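We use cookies to remember your settings. By staying on this site you agree to this. OK | Manage

Derka Handheld Kit: Set-up Guide
Section 2. Recording two-handed clothing episodes

I wrote this section after our own folding study, so you're getting the steps we settled on plus a few I wish I'd had in May. We kept 293 episodes in the end and threw out 51, and most of the bad ones came down to step 3.

1. Lay the garment on a bed or a big table. I like a bed, wrinkled sheet and all. The policy we trained on tidy tabletops got pretty lost on soft bedding, and mixing in beds helped a lot!

2. Pick up both grippers and squeeze each one fully shut, then fully open. The software takes its zero from this.

3. Start recording with the jaws wide open and the pads clear of the cloth. Hold still until you hear the beep.

Note: Dark padded jackets are hard. Black fingers over black fabric confused our tracker (Hafiz Majimbun is still grumbling about it), so turn on a lamp if you have one.

4. Bring one gripper in over the garment and keep the other one off to the side, where the first camera can still catch it. That overlap is how we line up the two hand paths later.

5. Pinch, fold, let go, back off. Go at the speed you'd use at home. Prasetyo Tuhumury tried going extra slow and the robot learned to dawdle.

Caution: Don't grab snaps or zippers with the pads. They chew up the surface.

6. Stop the recording and rumple the garment again before the next take.

If the two paths drift apart on playback, redo step 2 and record again. I still do this more often than I'd like to admit, especially with big jackets, where one arm ends up way out by the edge of the bed.

Related items
Truvum: charging and storage
Jolside export settings
Goh playback viewer, first run

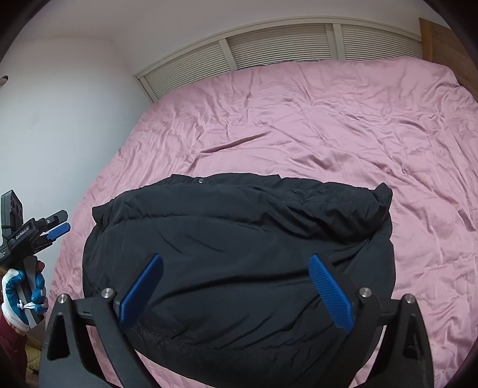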